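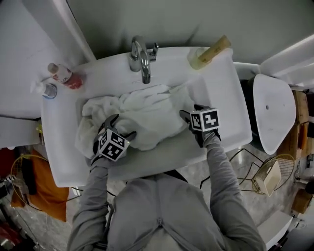
White towel in the basin, worked from the near edge with a gripper on either side.

Washroom textiles: gallery notes, Istutstead

Filed under: Care & Cleaning / Towels and linen

Reading time: 2 minutes

9 July 2019

Istutstead has 67 washbasins spread over seven floors, all of them used for light hand laundry as well as for washing. This page covers towels in the basin: how they lie in the bowl, and what the shape of the bowl does to them. It belongs with the February page on draining boards and uses the same terms.

The basin

White, rectangular, rounded corners. The bowl is recessed and the deck beside it is broad and smooth, with room to lay out one folded hand towel but not a bath towel. We ask that the deck is kept clear of bottles and soap dishes while a towel is being handled, as a towel dragged over the corner will take them with it.

The tap

Chrome, set at the centre of the back ledge, with a curved spout and a lever handle on the right. The spout ends above the top edge of the towel, so that part of the cloth is the first to take water when the lever is lifted. For an even soak, move the towel forward by a hand's width before turning on.

The towel

Large for the bowl. It has gone into soft rolls on the left and parallel folds near the tap, and lies flatter towards the centre and right. Rolls hold more water than flat cloth and should be opened out before rinsing. Parallel folds are less trouble - they can be pressed against the back wall of the bowl and released.

The near part of the bowl

Left uncovered here. An open strip at the front is useful when wringing, as water can run off without passing back through the cloth. Keep it if the size of the towel allows.

Sleeves

Long sleeves come down to the front rim and crease at the cuff. Push them above the elbow before running the tap.

Stock and washing

The linen count at the last check was 1,811 towels, against 1,728 the year before. Basin towels are bought from Noveck and bath towels from Jetness. The two are washed separately - the Noveck weave sheds more lint in its first few washes. Noiphan liquid is used for hand washing in the basin, one capful to a full bowl. Powder is not used, as it settles in the folds and is slow to rinse out.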